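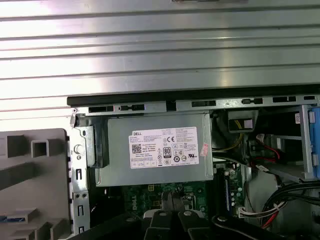
Desktop disassembly, month four

I have now spent more of my adult life inside office PCs than any IT department would ask of me, and the robot has spent more than I have. We have a result. It's a small result, and it comes with a graph that Nazma Miah calls "the sad staircase," but it's ours and I'd like to write it down before the reviewers get to it.

The question, for anyone who skipped the last post (fair), is how a policy trained on demonstrations copes when the thing it needs to grab is surrounded by things it must not grab. Most of the tasks in our field take place on a nice flat table. The inside of a Dell desktop is a steel box with a power supply, a drive cage, sharp rails and a bundle of cables lying wherever the last person left them. Two fingers go in, and there isn't much room for opinions.

We collected 1,111 demonstrations. The plan said 1,200, then Ognjen Radonjić went on paternity leave and the rest of us found out how many of them he'd been doing. Of those, 600 are plain reaches and connector pulls. The other 500 start from a bad pose on purpose: too far left, too low, one finger nearly on a cable. The last 11 are me, learning. I wanted them thrown out and was outvoted.

The baseline trained on the plain set did well as long as it started well. Start it a little off and it would drive confidently at the drive cage like a man looking for a light switch in a hotel room. Add the bad-pose set and it learned to back out and try again. We expected that, and so does every paper since forever. What we didn't expect was how much of the gain came from the wrist camera alone. We dropped the overhead view for one run, mostly to save disk space, and the score went up.

Dušan Lazarević's theory is that the overhead camera mostly sees the back of the gripper once the arm is in the case, so the policy was paying close attention to a picture of its own knuckles. My theory is that we had a bug. We spent two weeks looking for my bug. There was no bug, and Dušan has been gracious about it in a way I find hard to bear.

Glare is still the big failure. Ribbed bare metal throws bright streaks that move when the wrist moves, and the policy treats them as news. We tried random brightness changes during training, which helped a bit, and a sheet of diffuser film over the lamp, which helped a lot more and cost less than lunch. Guess which one gets a section in the paper.

Black cable against a black shadow is the other one. I have no clever fix. Janaína Trindade wants to try a short sideways nudge before each grasp, so the cable moves and gives itself away. I said it sounded like poking things to see if they're alive. She said yes.

We have 3 chassis left that haven't lost a connector latch. The nudge runs start in January, and I've asked for more latches.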